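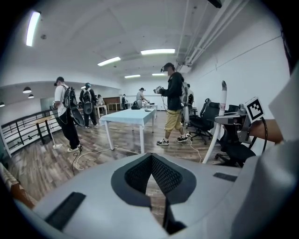

Figure 5. Club session on the main floor, seen from the hand-held gripper. The marker is at right, on its bracket.

Section 5: Starting a recording session

Students work in pairs: one operator and one spotter. The session lead, Toshio Takagi, assigns floor positions before any headset is put on.

1. Put on the backpack and fasten its straps.
2. Fit the headset. A cap may be worn underneath if the headset sits level.
3. Run each cable along the floor towards your own position. Do not cross another pair's cable.
4. Hold the gripper level and check that the square marker is not covered by a hand, sleeve or cable.
5. Open and close the fingers fully, five times.
6. Stand 90 cm from the cloth-covered table and wait for the lead's call.

Note: If the Skono software shows code 117, the marker has not been read. Wipe it with a dry cloth and repeat step 4.

Caution: An operator wearing a headset must not walk without a spotter. Keep chairs against the wall and bags clear of the walking area – this includes bags belonging to visitors.

Caution: Do not lift or carry the gripper by its cable.

Report damaged fingers or pads to Yeshi Tsegaye before the next session. Replacement pads are kept in the Wivell cabinet under part number 632.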